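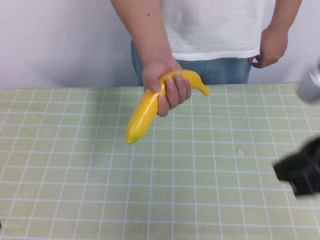 Researchers at the Nurnero Institute have identified an enzyme that appears to set the pace of starch breakdown in ripening fruit, according to results released in April. The protein, a beta-amylase the group has named NB-7, is produced in small amounts while fruit is green and rises sharply once ethylene signaling begins. The yellow peel of a banana held in the hand is the usual sign to a shopper that this process is under way, but peel color and pulp starch are controlled by separate pathways and can drift apart in storage. The new work deals only with the pulp.

Starch in plant cells is packed into dense granules that most enzymes attack slowly. Before amylases can work on the surface, other enzymes must add phosphate groups that loosen the outer chains. The Nurnero team measured both steps in tissue sampled every 20 hours and found that phosphate levels were already high well before the starch content began to fall. The drop in starch followed the increase in NB-7.

"The granule is ready early," said Oranuch Kaewsai, who led the study. "The delay is in the supply of this one amylase."

The group tested the idea by adding purified NB-7 to granules isolated from unripe pulp. Treated samples released maltose at a steady rate at 30 degrees Celsius, while untreated samples released almost none. A version of the enzyme with one altered amino acid in the active site bound to the granules but did not cut them.

Gene activity was compared across 200 fruits grown at the Wimlow field station and a second site at Luangrath. Of over 2,000 genes that changed during ripening, the one encoding NB-7 tracked starch loss most closely at both locations. The match was weaker in fruit kept in cold storage, where the enzyme was present but its activity was low. The authors suggest that a second protein may inhibit it under those conditions. They have not isolated one.

Anong Srithong, a plant biochemist at Clerkesgate who was not part of the study, said the granule assays were convincing but that the case in whole fruit still rests on correlation. "You would want a line with the gene switched off," she said. The Nurnero group has such plants in tissue culture and expects the first fruit next year.

Reading time: 2 min
14 shares | 3 comments

COMMENTS

pkettle
Do they say whether maltose gets exported from the plastid before it's converted? Couldn't find it in the summary.

starchgrain
@pkettle It's in the supplement. They looked at one transporter and saw no change in expression.

M. Dunning
Would like to see the cold storage data by cultivar. Pooling the two sites hides a lot.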